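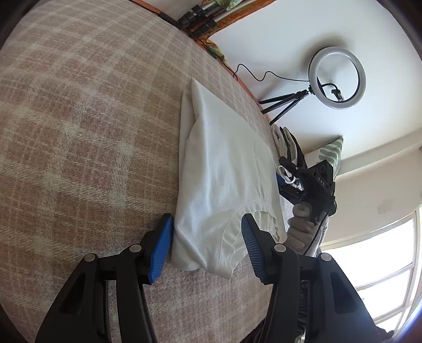 Arnulfo Ríos has taught the Arboleda robotics club for long enough to know that new members always want to start with wheels. They want something that races, or at the very least something that bumps into the furniture! So it took a bit of nerve to tell them that this winter's project, which they have named Maltus, would be about folding the washing.

The idea is simple enough to explain over a cup of tea (and Arnulfo will, if you let him). Before a robot can be taught to handle a T-shirt or a pillowcase, somebody has to show it how, again and again, with the same sort of fingers it will have to use itself. The students do the showing at home, with grippers held in the hand, and every fold they make is saved for the club to look through later.

It is slower work than you might think. Cloth slides about, it hides its own corners, and a hem that looks easy to your thumb and finger is quite another matter for two padded jaws. The club has set itself 401 recordings, and had reached 100 when I joined their Monday call on 25 January 2021. 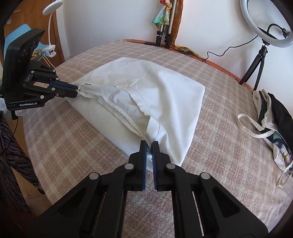
Working in pairs has helped with the bulkier things, one person keeping hold of an end and the other looking for a good corner, though it does lead to a fair amount of friendly bickering over who ought to let go first. Arnulfo lets them argue. He says the bickering teaches them more than his slides do, and he has rather a lot of slides.

Next they will swap recordings with Gokau, the club across the valley, who have spent January on tea towels and are, I was told with some envy, already very good at corners.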